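Drying washing indoors – Vokcombe flats
Home & Household > Laundry

mottlepip
Moved into one of the Vokcombe flats in May, no balcony, no outside line. Everything takes two days to dry and the bedroom window is streaming by morning. Looking at the Kosano dehumidifier, 114 quid. Or the Grakar heated airer which is cheaper. Anyone got either? Dont want to buy both.

tansy_row
Airer. Had the Grakar three winters. Sheet over the top, turn things once, jumpers done overnight. Costs pennies.

oldbrinebucket
Disagree. Heated airer just puts the water in the air faster, then it's on your walls. Dehumidifier, small room, door shut. Ours is rated 320 watts and I only run it evenings.

tansy_row
Never had damp with mine. Window open a crack. You're heating a whole room to dry socks.

mottlepip
Window open a crack in January though?? Smallest room is the box room, could do it in there I suppose. Something grey in the basket, teal cloth to the left of it.
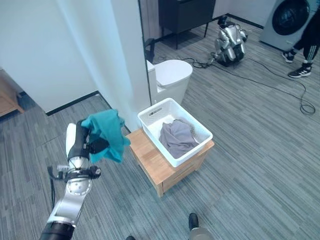
gorsehatch
Second spin before you do anything else. Free, and it takes out loads. People spend money on gadgets and hang stuff up dripping.

oldbrinebucket
Agree with that at least. Not for wool.

tansy_row
Wool's fine on a slow spin. Done it for years.

oldbrinebucket
Felted a good cardigan that way so no, not fine.

pellwick8
El Khatib on the high street does service washes if it's just bedding you're stuck on. £8 a load dried and folded – I take the duvet covers there and do the rest at home.

mottlepip
Didn't know that, ta. Tried the second spin on towels tonight, will see how they are tommorow. Still leaning Kosano.

gorsehatch
Check the tank size before you order. The little ones need emptying constantly.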